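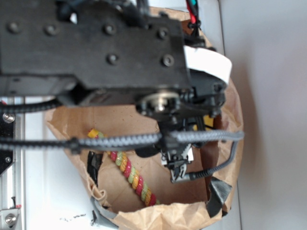 Is a paper bag really better than a plastic one?

Lots of shops say so. Some print a green leaf on the side to prove it. A leaf is only a drawing, though, so let's ask a few awkward questions.

Where does paper come from? Mostly trees. The wood is chopped up and boiled into a mush called pulp, and that takes plenty of water and energy. A paper bag also weighs more than a thin plastic one, so a lorry can't carry as many. 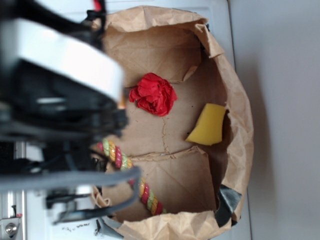
A brown paper bag with a sponge and red tissue paper inside.

What happens afterwards? Paper rots and plastic hangs about for a very long time. That's a good point for paper. But "it rots" doesn't help much if you only used the bag once, to carry a bun home.

Grown-ups like to say "just recycle it". Fine, but each time paper is recycled its fibres get shorter, and short fibres make weak paper. Greasy paper often can't be recycled at all.
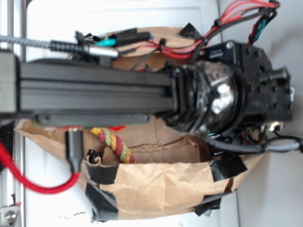 Metal parts, bolts and wires.

So which bag wins? Be suspicious of anyone who answers very quickly. It depends how it was made and how often you use it. A cloth bag sounds best of all, but growing cotton is thirsty work, and a cloth bag used 7 times and then lost under the stairs hasn't done much good.

Try this: find the oldest bag in your home and use that one.

Written by Aisling Egan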